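Subject: Re: [selstead-skin] Azelaic acid, week three -- keep going?
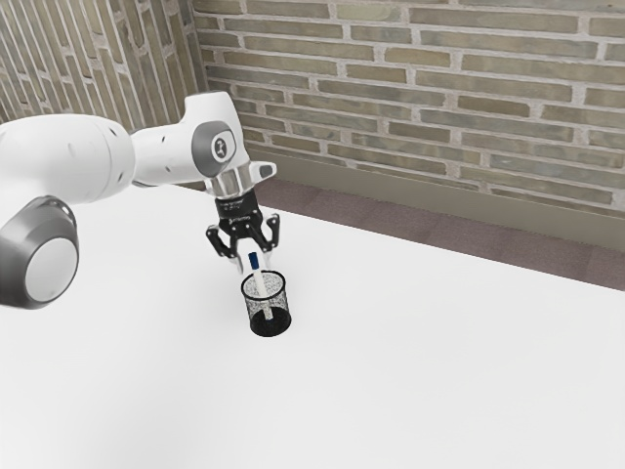 Pen holder and marker, with the robot arm over them

14th January

Yes, keep going! Three weeks is so early. I was ready to throw my tube across the bathroom at that point (it stung, I flaked around the nose, and my cheeks looked exactly the same), and by April of last year I was leaving the house without concealer and not even thinking about it.

> I'm on week three of the Tulex cream, every night, and it
> tingles for a good ten minutes. Redness is no better. Do I
> push on, or drop down to every other night? Also, is anyone
> using a moisturizer under it? The leaflet doesn't say.

I'd go to every other night for a while and see how the tingling does. That's what the nurse at the Clivthorpe clinic told me, and it made a huge difference. Moisturizer first, wait until it feels dry, then a pea-sized bit of the cream. I was using way too much at the start -- you need so little!

If it goes from tingling to real burning, or you get any swelling, stop and call whoever prescribed it.

The other thing I love is plain mineral sunscreen every morning, even now when it's gray out. I get the big Tsakiris tube, 200 ml, and it lasts me ages. No scent, and it doesn't pill over moisturizer, which I can't say for the last four I tried.

Do you get flushing with hot drinks too? I switched to letting my coffee sit and I'm so glad I did. Write back at week six, I really want to hear how it's going!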